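Litstead Knitting Leaflets: README

Version 3. Please read at least the section on abbreviations before writing to us about the abbreviations.

What this is

A set of 3,843 instructions copied out of old knitting leaflets, one instruction per row, with the original wording kept and a tidied version alongside. Most are for jumpers and cardigans. A surprising number are for bed jackets, a garment the twentieth century seems to have needed badly and then dropped. The leaflets came from the Litstead box, which is really two suitcases and a biscuit tin, and were typed up by hand over one long winter and a rather short spring.

We made it for people who study how instructions are written. Knitters are welcome too, but should know that no complete pattern can be put back together from these files. Rows were drawn from all over each leaflet, and you would end up with a cuff and two thirds of an opinion about a neckline.

Where the instructions came from

The Litstead leaflets are the bulk of it. Minden gave us a smaller pile, better kept and much duller. Buchanan let us copy a ring binder on the condition that the binder went back in the same order it left, and it very nearly did.

Sources are marked in the source column as lit, min and buc. There is also a bos, for Bosent, which holds nothing at the moment. Bosent said yes in January and has since gone quiet. We have left the code in, as one leaves a porch light on.
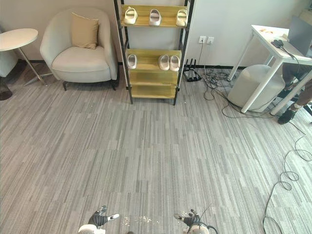 Dirk Goossens wrote to say that "work straight" and "continue without shaping" should never have been merged in the tidied column, since one is an instruction and the other is a warning. He added that his aunt would have unpicked the whole file. We have put them back as two phrases, and the old merged version can be found in the archive folder by anyone who misses it.

Files

instructions.csv: the main table
abbreviations.csv: every short form we met, with our best guess
leaflets.csv: one row per leaflet, with source and condition
archive: earlier mistakes, kept for reference
CHANGES.txt: a record of arguments, in date order

Columns in instructions.csv

id: a number. It means nothing and has gaps.
source: lit, min, buc or, one day, bos.
garment: as printed on the leaflet, so "gent's pullover" and "man's jumper" are both there and will stay both there.
part: back, front, sleeve, neckband and so on. "To make up" counts as a part, though knitters may feel it is more of a punishment.
original: the wording as printed, misprints included.
tidy: the same instruction with abbreviations opened out.
stitch: the fabric being made, where the leaflet says.
doubt: yes or no. Yes means that two of us read it and came away with different sleeves.

The split

We offer 3,000 rows for training and keep the rest for testing. The split is made by leaflet, so no leaflet turns up on both sides. In version 1 it was made by row, and the results people got were wonderful. We are sorry to have spoilt them.

Abbreviations

Short forms were never properly agreed between publishers, and some were not agreed between pages. "M" is make, or main colour, or medium. "P" is purl until it is pattern. One Minden leaflet uses "st" for stitch, straight and, in a single thrilling line, both. Where the sense was plain we opened the word out. Where it was not, we left it alone and set doubt to yes, a value that appears on 93 rows and probably belongs on more.

Please do not send us the standard list of abbreviations. We have it. The leaflets had not.

Stitch names

The stitch column uses the name on the leaflet, lower case, with hyphens removed. Rib is by far the commonest, turning up wherever a garment has to stop. Next comes stocking stitch, then moss, then a long tail of things called "fancy" by people who had clearly run out of names and still had a whole yoke to get through.
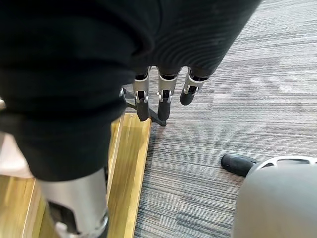
Fine rib in black, with the hem showing.

We do not record needle sizes. The leaflets use at least two systems that run in opposite directions, and after one bad afternoon we agreed to let the matter drop.

Known problems

Some leaflets were stained. Where a word was lost we typed a question mark, and where a whole line was lost we skipped the row. Tea appears to be drawn to armhole shaping, so armholes are thinner in the data than they were in life.

Long instructions have been kept whole. The shortest row is "Cast off." and the longest is a Buchanan sleeve that goes on until everyone concerned is tired. If your tools cut text at 50 characters you will lose the second half of nearly everything, and with it the words "at the same time", on which so many cardigans have foundered.

Men's garments are described more briefly than women's, and children's with more threats. We have not corrected for this. 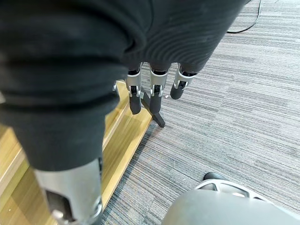 Stitch names tell you how a fabric was made, and they are poor at telling you how it looks. A leaflet will say "rib" of a thick welt you could climb, and say "rib" again two pages on for something hardly raised at all. Our column repeats the word both times without blushing. The black knit stretched over the back of the hand is only slightly ribbed, and you see it mostly where the highlights bend across in curved bands; a leaflet would have nothing to offer on the point beyond the one word. So if you want texture, you will need to add a column of your own. Call it what you like, but please not "stitch2", a name we have already used and regretted.

Using it

Free for any purpose, including knitting. Say where you got it. If you find a mistake, send the id and the wording you think is right, and say which leaflet you are going by — "everyone knows" is not a leaflet.

Still to do

Check the Minden neckbands. Finish leaflets.csv, where the condition column stops halfway and then says "fine" all the way down. Write to Bosent again.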